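Declan Ó Néill
2018-09-14
Print this thread | E-mail this thread

Floor day. I've put off clearing the carpet by the TV cabinet since April, so I'm posting as I go and then I have to finish.

Rule one, from the last time I did this: trash first, recycling second, cables last. If I start with the cables I never get to the trash.

The cabinet is a Flindik. Light wood, white drawers, open cubbies in between. The cubbies are the problem. A drawer you can close. A cubby just fills up with plastic bags.

Paid extra for the wooden handles. They've held up fine – I'd buy it again, but with all drawers.

Print | E-mail

Someone asked about bin liners. I use the black Rasitz ones, folded well over the rim so they don't slide down when something heavy goes in. A box of them lasts me most of a year.

Cans are a nickel each at the Tan Street depot. They close early, so those will have to wait. I keep them in a paper grocery bag by the back door.

Also asked: does the carpet show everything. Yes. It's beige. I'd pick a darker one if it were up to me.

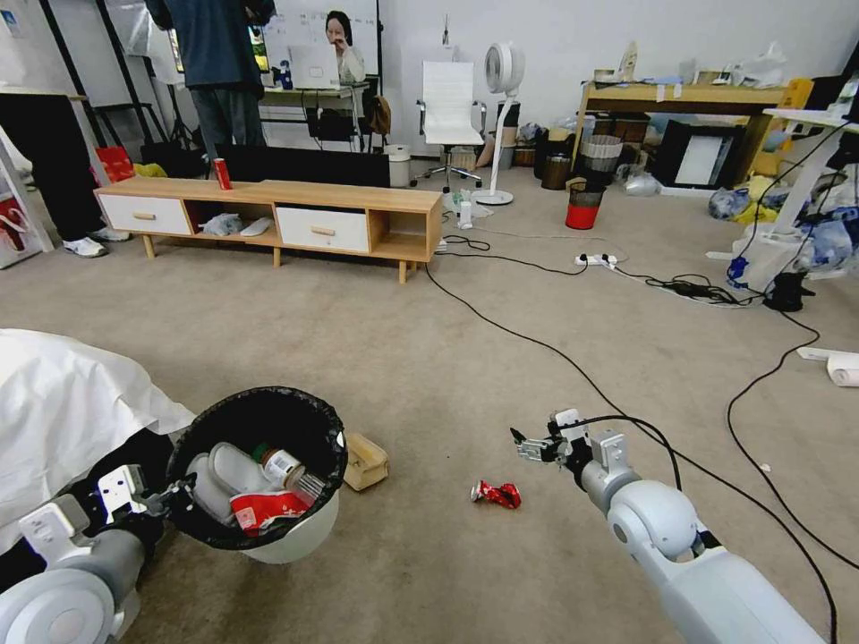

Small bottles go in the bin as they come up. I stopped rinsing and sorting every one of them when the city changed what it takes. Cans still get pulled out for the depot, crushed or not.

Cardboard gets flattened and goes out separately. Even little boxes, or they take up half the bag.

Paper towels belong in the kitchen. I say this every time and every time there's a roll on the floor in here.

Cables: I'm going to unplug everything at the power strip, lay each one out straight, and label both ends with tape. Faltis sells a clip that sticks to the back of furniture. Bought a pack, haven't opened it.

If the clips don't stick to the cabinet I'll go back to twist ties. They look bad but they hold.

Vacuum after that, then I'm done with this end of the room. The desk is another thread.

Print this thread | E-mail this thread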